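The case for a white bench and nothing on it

March 24, 2021

Most arguments about workspaces are arguments about storage. People ask how many drawers, how deep the shelves, which wall takes the pegboard. The surface itself is treated as whatever is left over once those questions are settled. I think this is the wrong order, and that a work surface should be specified first, by colour, edge and enclosure, with storage fitted in afterwards and outside it.

Colour is the cheapest of the three to get right. A white top shows dirt, and this is usually given as the reason for avoiding it. It is a good reason for choosing it. A grey or patterned top hides swarf, crumbs of solder and the small screw that will be wanted in ten minutes. On white, a dark screw is found at once. Cleaning takes longer in the sense that one knows it is needed. The Grustier bench I used for years had a speckled finish, and I must have bought 300 replacement washers over that period, most of them already on the bench somewhere.

The walls round the surface matter nearly as much. They should be plain, all one muted shade, and darker than the top. A pale wall behind a pale bench removes the edge between them, and the eye has to work to find where the bench stops. A strong colour throws a cast on everything below it. Greys with a little lavender or blue in them sit well between these two faults. Paint firms give them flattering names; the Stutard card has three that I could not tell apart under a tube light. 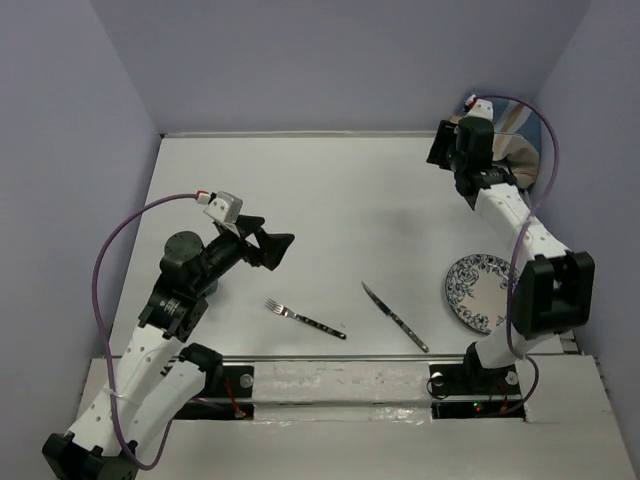 Janssen, commenting on an earlier draft of these notes, objected that walls on the left, right and back make a bench impossible to share, that long work has nowhere to overhang, and that anyone who has tried to plane a door in a booth will know it.

The objection is fair for doors. It does not hold for small assembly, where the work seldom exceeds the length of a forearm and the chief nuisance is draught and distraction from the side. An enclosure on three sides also fixes the position of the user, and the lighting can then be set once and left alone. For long stock I would keep a separate trestle and accept the loss of floor.

The rear edge needs a rail. A narrow one is enough, as its only duty is to stop round things from rolling into the gap between top and wall. Deep rails become shelves within a week. I fitted a 25 mm strip to my present bench, a Bilunach top 1,840 mm long, and have had no cause to change it – though I would round the front corner of the strip if I were doing it again.

Cable is the remaining problem. Anything that moves needs slack, and slack finds its way across the surface. Tie the lead to the part that moves, leave one generous loop near the joint, and choose a colour that cannot be confused with the bench. Purple is perfectly good. White cable on a white top should be avoided, whatever the catalogue suggests, and black leads are hard to follow against dark fittings.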